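What Happens on Voting Day?
By Oratile Mnguni

Have you ever gone along with a grown-up to vote? Maybe you stood in a long line and held somebody's coat, and maybe you got a bit bored and started reading the posters on the wall. Well, next time you go, I hope you will look around a little more, because there is a great deal going on in that room, and most of it is easy to understand once somebody has told you what to look for.

Let's pretend we live in a town called Mulligan. Mulligan needs a new mayor. A mayor is the person who leads the town and helps decide things like when the roads get fixed and how late the library stays open. Two people would like the job, and we call them candidates. Our candidates are Ms. Erkano and Mr. Fakach. 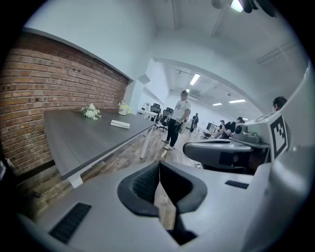
Issue 275 – Page 2

Before anybody votes, the candidates spend weeks telling people what they would do. This is called a campaign. Ms. Erkano wants to build a swimming pool. Mr. Fakach thinks the old bridge ought to be mended first. They knock on doors, they put up signs, they give speeches in the park in August when it is much too hot for speeches, and they answer questions. Some people in Mulligan make up their minds right away. Others listen for a long time and change their minds twice, and there is nothing wrong with that at all!

Who gets to vote?

In most countries you have to be 18 or older, though in a few places you can vote at 16. Usually you also have to be a citizen, and in many places you need to put your name on a list ahead of time. Putting your name on the list is called registering. The list matters a lot, because it lets the workers check that each person votes one time and no more.

Let's say Mulligan has almost 2000 voters on its list. That is far too many people for one little room, so the town is divided into parts, and each part has its own polling place. A polling place can be a school gym, a church hall, a fire station, or a library. I once voted in a school music room, right next to a very large drum, and I have to tell you it was hard not to give it a tap on the way out.

So what do you do when you get there?

First you say hello to the poll workers. They are people from the town who have been trained to help, and they sit at a table with the list of names. They find your name and mark it off. In some places they ask to see a card with your name and picture on it, and in other places they ask you to sign.

Then they hand you a ballot. A ballot is the paper (or sometimes the screen) with the candidates' names on it. You take it over to a voting booth, which has sides on it like a big folded card, so that other people can't see what you are doing. You mark the name you want. If you make a mistake you can usually ask for a fresh ballot, and the workers won't be cross about it.
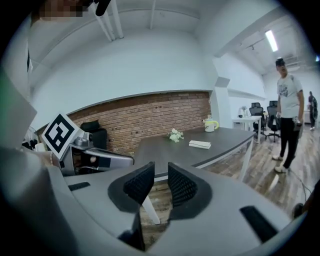

Lusix Young Readers, 30/12/2022

Why is it a secret?

This is my favorite part. Your vote belongs to you, and you don't have to tell a single person how you voted – your boss can't make you, and neither can your neighbor or your very nosy aunt. A long time ago, in many places, people had to call out their choice in front of everyone. Imagine how hard that would be if the man who owned your house was standing there listening! The secret ballot lets people choose what they really think is best.

When you have finished, your ballot goes into a locked box or a counting machine. At the end of the day the doors are closed. Anyone already waiting in line is usually still allowed to vote, even if the line goes out to the sidewalk.

Then comes the counting. People from both sides are allowed to watch, and if the numbers are very close, the ballots may be counted all over again. That is called a recount, and it can take days, so everybody has to be patient.

Words to remember

Candidate: a person who wants to be elected.
Campaign: the time when candidates ask people for their votes.
Ballot: the paper or screen you vote on.
Polling place: the building where you go to vote.
Recount: counting the votes again.

Try it at home

Hold an election for what to have for dinner. Pick two meals, make a short speech for each one, and have everybody write their choice on a slip of paper and fold it up small. Use a shoebox with a slot cut in the lid, and ask a grown-up to help with the scissors. Don't peek at anyone's slip, and let somebody from each side watch the counting. If it's a tie, talk it over and vote again before everybody gets too hungry.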